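Stirring It Up: Robot Arms in a Works Canteen
Student project report, 17/04/2025

Our placement was at the Gituvlow canteen in Ulby, which serves 133 lunches a day and has strong feelings about soup. Since August a pair of arms has taken over the stirring. The four kitchen staff we spoke to were glad of the rest for their shoulders — less glad of the new job, which is watching something else stir. Two had been sent on a six-hour course to learn how. The rota still calls them cooks; the training sheet says "operators". Pay has kept the older title.
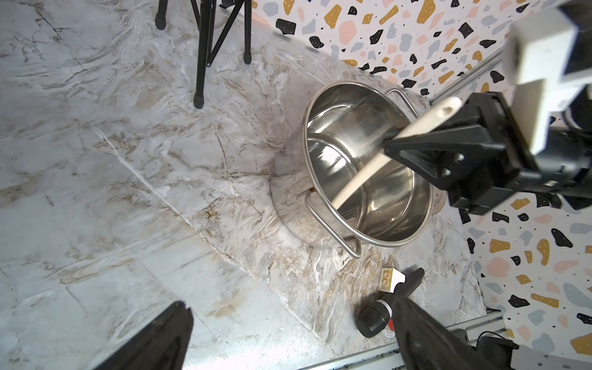
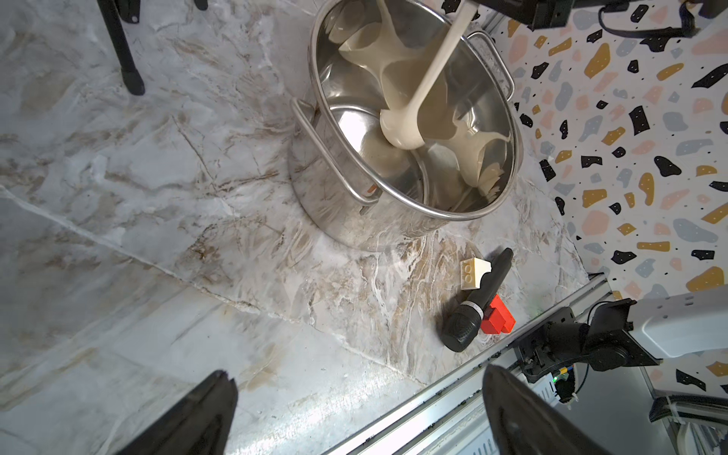
The stockpot at the pot station.

Insaurralde, reading our draft, replied that watching is harder than stirring, and asked us to put that in the findings.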